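Home Browse Subjects Authors Contents Previous Next

3.2 Editions and catalog records

The second group of records covers school readers on state and local history. We took these from the Ancombe union list, which gathers the card catalogs of small public and school libraries. Of the 1000 cards we sampled, 654 described a reader that could be matched to a known title. The rest gave too little to go on, most often a short title with no author or publisher.

Matching was done by hand. Two cards were treated as the same edition when the title, publisher and page count agreed. A difference in the date alone did not make a new edition, as many libraries copied the copyright year and others the year of printing.

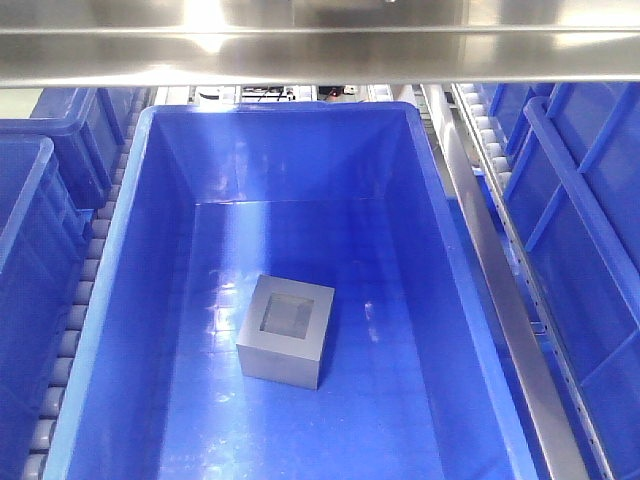

The readers published by Zacharias gave the most trouble. The firm reset its books often but seldom changed the title page, so a reader with two added chapters may look the same on a card as the one before it. Gajewski (Oliwia Gajewski, personal communication) suggests using the last numbered page as a guide, and we followed her in this. It separated nearly 300 cards that we had first grouped together.

Subject headings were less steady than we expected. The same reader on the Zistside river towns was filed under geography in one library, under local history in the next, and under juvenile literature in a third. We kept every heading as written and did not correct spelling.
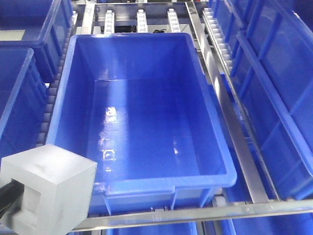
Figure 4. Empty blue storage bins on a roller rack.

To check the matching, a second reader worked through 100 cards without seeing our results. Most disagreements concerned teacher's editions, which some libraries entered as separate books and others noted in pencil on the pupil's card. We now count them separately wherever the card allows it.

Records from the Wimon school district are left out of these counts. Its cards were retyped when the libraries merged, and the older headings were not kept. They are discussed in Section 5.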